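## 4. Stem-First Approach: Setting Up the Wrist View 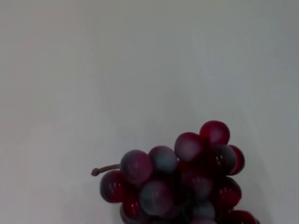
*Fig. 4. Grape cluster in the wrist view, stem pointing left over the plain surface.*

This section sets up the method we like best in the whole Triltarico toolkit — finding the stem first and planning the grasp from there. Soft, rounded bunches give a depth-only planner very little to hold on to, and a stem is a wonderful landmark! In our bench trials the stem-first planner made 962 attempts and closed on the bunch in 90 percent of them, against 78 percent for the depth-only planner.

1. Cover the work surface with a plain, pale sheet. Smooth it flat.
2. Lay one cluster down so the stem sticks out to the side, clear of the grapes.
3. Move the arm to the `look` pose and open the live view.
4. Jog the wrist until the stem tip and the top grape are both showing. The lower grapes may run out of view, and the planner copes with that very well.
5. Click the stem tip, then the spot where the stem enters the bunch. Press **Save Pair**.
6. Turn the cluster a little and repeat until you have 8 saved pairs.
7. Run `fit_stem` and check that the drawn line follows the stem.

**Note:** Mixed coloring is great practice material. A bunch that goes from deep red to dusty blue-gray teaches the color model far more than an even one, so keep those in your set.

**Note:** Small bright highlights on glossy grapes can be picked up as stem tips. If the line jumps to one, lower `glare_limit` one step and run `fit_stem` again. Flora Pollock's glare filter (Section 6) handles the stubborn cases.

**Caution:** Keep your hands out of the work area while the arm is moving to `look`. Pause the arm before you turn the cluster in step 6.

**Caution:** Do not reuse saved pairs after remounting the wrist camera. Go back to Section 3, calibrate, and start again from step 3 above.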